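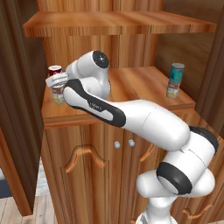 About us

Gutovach is a small robotics workshop in Tatstead. We are five members who share one room, one set of tools and a long list of unfinished things. Our interest is simple to say and slow to do: we want a robot arm to be useful in an ordinary home, with ordinary furniture and ordinary groceries.

The workshop was started by Yevdokiia Kuzmenko and Oluf Ingvarsson, who before that were building in Oluf's kitchen. Ustyna Stasiv writes most of our control software. Mwangi Makori takes care of the mechanical side and the wiring, and Yevdokiia Levchenko makes the simulated rooms.

What we work on

Our main build at the moment is called Kravets. It is a program for picking up and putting away cans on a cabinet top. Every task is tried first in simulation — a can to hold, another can to leave in its place, a shelf overhead that the arm must not touch. When we are satisfied, we move to the bench. The bench is slower, and it has taught us to be modest.

We keep a notebook of all trials, good and bad. There are 716 entries in it now, and any visitor may read it.

Visit or join

The room is open to guests on the evening of July 18, 2023, and after this we are closed until the middle of August. You do not need to know programming. If you can solder, or saw straight, or ask patient questions, you are welcome. Please write to Ustyna before you come — the street door has no bell.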